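Section 4. Shirt folding station: set-up and first practice run

Brudivden Robotics Club, student handbook. Kept by Ximeng Qiu. Fix mistakes in the shared copy, not on the printout.

Read section 3 (power and e-stop) first. If you haven't been signed off on the e-stop you can watch but not drive.

4.1 Before power

1. Clear the table. Bags, drinks, phones, all off. Clothes only.
2. Check the rail clamps by hand. Push each arm base sideways. If it moves, tighten and push again.
3. Follow every cable from arm to rail with your finger. Slack at the wrist is OK, slack under a joint is not.
4. Put the practice clothes at the far left. Don't fold them or sort them. The Fastano round starts from a messy pile so practice from a messy pile.
5. Sleeves up, hair tied, lanyards off.

CAUTION — Do not reach between the arms once power is on. Ask the driver to park first, wait for "parked" out loud, then reach.

4.2 Power and homing

1. Power on left arm, then right. Wait for the green light on each wrist before you touch the laptop.
2. Open Buno, load the profile called fold_two_arm. Not fold_old. Somebody please delete fold_old.
3. Press Home. Both arms go up then out. Takes 8 seconds.
4. Set speed to 30 percent. New drivers stay at 30 all of November, no exceptions.
5. Open and close both grippers twice. Listen for clicking. Clicking = stop and write it in the log.

Note: if homing stops halfway, it's nearly always the right arm cable snagged on the rail. Power off, free it, start over from step 1.

4.3 First run, one shirt

1. One driver, one spotter. Spotter has the e-stop in hand the whole time, not on the table.
2. Move one shirt from the pile to the right half of the table. T-shirts first. Button shirts are harder, leave them for later.
3. Come down slow with the left gripper until the cloth just dents, then close.
4. Keep the right gripper open and above the table until the left one has hold.
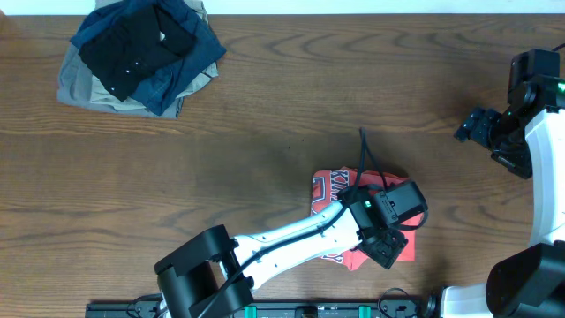 5. Bring the right gripper in level with the left. Grab the opposite edge. Call out "both" before you lift.
6. Lift straight up a hand's width, pull out till the cloth is flat, then lower and fold. Pulling before lifting drags the whole shirt and you start again.
7. Open both, back off, park.

Log every try, even the bad ones. Especially the bad ones. Zou reads the log file by itself at night, so use the exact words: good, slip, double, miss. Don't write "kinda good", it crashes the import.

CAUTION — Force limit stays at 38. If the gripper slips, change your angle, not the limit. Last year's fingers cracked at 80 and we lost most of a practice waiting for parts.

4.4 Checking the grip on the wrist view

Switch the Buno window to wrist view before you lift. The top camera hides too much once the arm is over the shirt.

1. Pick the wrist that is holding.
2. Look for both finger tips at the bottom of the picture. If you only see one, the shirt is covering the other. Open and re-approch.
3. Check what is between them. You want one or two layers, not a wad. 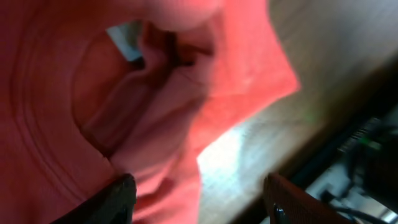

Grabbing too much cloth is the most common mistake on this station, way ahead of slips. It's a "double" in the log even if the fold comes out fine. The sign to learn is the tunnel: the red cloth bunches up and leaves a deep hollow fold with a bit of light at the far end. See a tunnel like that, don't lift. Open, go up a little, come in flatter and take less.

Note: the wrist view is blurry up close. Normal. Don't turn the focus ring, it's glued where we want it.

4.5 Shut down

1. Park both arms, grippers open.
2. Right arm off, then left. Reverse of start up.
3. Clothes back in thier pile on the left, messy, ready for the next pair.
4. Save the log, close Buno, sign the sheet with both names.

Problems you can't fix in one try go to Ximeng before the next run. Timed rounds are in section 5.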